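Hanging fee for group show at Kozma, is this normal now?

palfi_b
Posted Tuesday, 9:14 pm

Good evening to all. I was accepted to the January group show at Kozma in Leltville with two large paintings and one small. I was very happy until I read the second page of the agreement. The artist pays a hanging fee of 40 dollars for each work, and the gallery also keeps its commission if something is sold. I have shown in Brirkdale before and there I paid only the entry. Is this usual in this region? I do not want to be difficult, but I also do not want to be foolish.
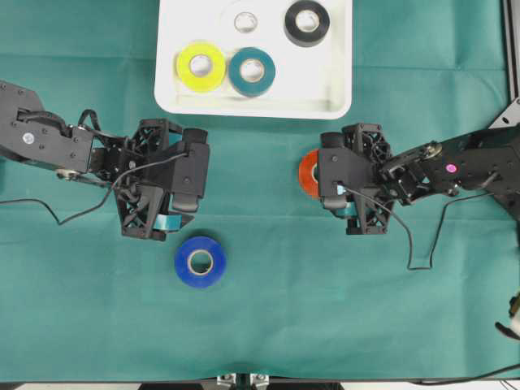

My second question is about the labels. They ask us to bring our own, mounted on board, and the text must be no longer than 40 words. For one of the paintings I need to explain the source, it comes from a song of my grandmother, and 40 words is very little.

Béla Pálfi

yanethb
Posted Tuesday, 9:52 pm

Congratulations, Béla! I paid the same at Kozma last winter. It was worth it for me, I sold a piece priced at 800 and met two people who later came to my studio. But ask them if the fee covers the lights. For me it did not.

g_gavalas
Posted Tuesday, 10:20 pm

I disagree with Yaneth. A gallery that takes commission should not take a fee also. One or the other. If we all pay, next year it will be higher. Tolley has 13 artists in every winter show and charges them nothing.

yanethb
Posted Tuesday, 10:31 pm

Grigoris, Tolley also has a waiting list of two years. Not everybody can wait.
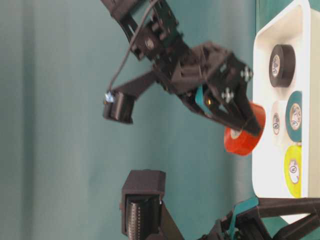
And Béla, for the label, put the song in the title and keep the 40 words for the rest. They do not count the title. I asked Edit Jakab at the desk and she confirmed this to me.

g_gavalas
Posted Tuesday, 10:47 pm

The waiting list I accept. The fee I still do not accept.

palfi_b
Posted Tuesday, 11:05 pm

Thank you both. The idea with the title is very good, I will do it like this. About the fee, I will write to them and ask if the small painting can hang without it. It is only 6 inches wide. Does anybody know if they answer emails, or must I call?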